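My grandmother kept buttons in a cookie tin, and I've spent most of my adult life trying to find out why that bothered me so much. You'd reach in for one shirt button and come out with a coat toggle, a bent pin and a mint. She knew where everything was, of course. The rest of us just dug.

I thought about that tin all through April, when I finally tackled the 54 envelopes, jars and baggies of buttons I had somehow piled up on my own. Yes, 54! I wrote it on the fridge so I'd feel bad about it. 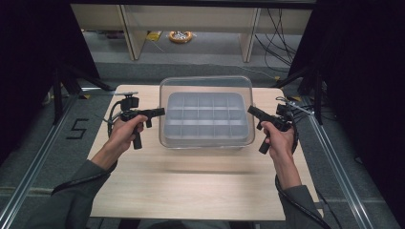 ## The people who know better

My first call was to Boglárka Pap, who runs a little mending shop called Kiss and owns more than 2000 buttons without ever seeming to lose one. I asked her for her system and she laughed at me for a good while.

"Size first," she said. "Everybody wants to do color first because it's pretty. Then you need a half-inch button and you're looking through every blue thing you own."

I had, naturally, already done color. It looked gorgeous (like a candy store!) and it was useless. So I tipped the whole lot out and started over, with a ruler and a pot of coffee and the radio going.

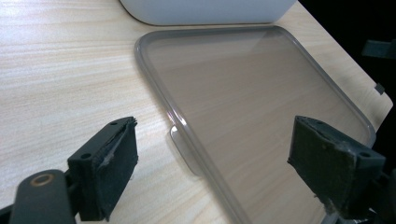 Shanks were the next headache. A shank button has that little loop on the back, and it won't lie flat with the others, and it scratches them if they rattle around together. Boglárka keeps hers apart. Aníbal Seixas, who sews costumes for the Pillbridge players, threads his onto safety pins in sets, which I tried and now swear by – eight little blazer buttons, one pin, done.

He also told me to stop saving singles. I told him no. We moved on.

## What's worth keeping

A lot of what I had was just shirt buttons, the kind that come in a tiny bag with a new blouse and never get used. I kept the ones for clothes I still wear. The rest went in an envelope for the school craft closet.

Then there were the shell ones. Hold a shell button to your cheek and it feels cool, while plastic warms up pretty fast, and the back is often a bit uneven where the outside of the shell was. I sat there touching buttons to my face until almost midnight, having a wonderful time.
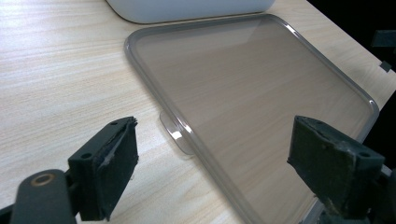

Saodah Subramaniam buys and sells old ones at the Futlow flea market, and she went through my "maybe good" pile in roughly ten minutes. Two were worth something. 2! She gave me a very kind look about the others. Her advice was to keep metal away from the old celluloid kind, to leave the lids loose on those so they can breathe, and to never, ever wash a painted button in the sink.

I had washed several painted buttons in the sink.

## Where it all lives now

I went with shallow and divided, and smaller than I thought I needed. If a section fills up, I have to give something away before I add to it. That's Boglárka's rule and I've broken it only for a set of green glass ones I found at a yard sale, which you would have bought too.

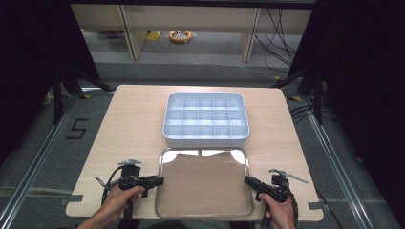
*Fifteen small compartments in three rows, with a shallow steel tray in front.*

The cookie tin is on my shelf, by the way. My aunt handed it over last summer and I haven't sorted it. I did take the mint out.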